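Returning Shared Equipment at the Sallillow Lending Library

Members who borrow tools, devices or household equipment are asked to follow the steps on this page when returning them. The procedure applies to all loans, including items collected from the Cuvau branch.

Before you leave home

Check the loan slip against the items you are returning. Chargers, cases and printed manuals are listed separately and must come back with the main item. Remove any personal data from electronic devices and sign out of all accounts. Staff are not able to recover files after a device has been checked in.

Wipe down hard surfaces with a damp cloth. Garden tools should be free of soil. Do not oil blades or hinges, as this is done in our workshop.

At the desk

Returns are accepted at Room 361 until 6:30 p.m. Give your member number and place the items on the counter one at a time. The clerk will scan each label and mark it on your slip. If a label is missing or cannot be read, the item is recorded by hand and you will be asked to sign for it.

Keep your receipt for 18 days. Any question about a missing part will be raised with you within that period.

Late returns

A loan may be renewed 3 times, provided no other member has reserved the item. Renewals can be requested by telephone or in person. Loans due in August, when the Cuvau branch is closed, are extended to the first working day of the following month.

Sorting and inspection
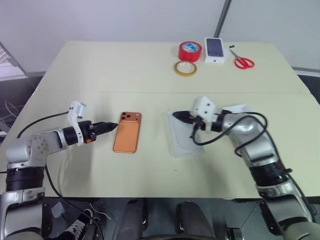

Tahsin Wijesinghe

Small items are inspected on a table before they go back to the shelves. Phones are kept apart from hand tools at this stage to avoid scratched screens. Items that pass inspection are available again the next morning.

If you noticed a fault during the loan, write it on the yellow card provided at the desk and attach the card to the item. Members are not charged for ordinary wear. Damage caused by misuse is assessed under section 3 of the member agreement, and a written notice is sent before any fee is applied.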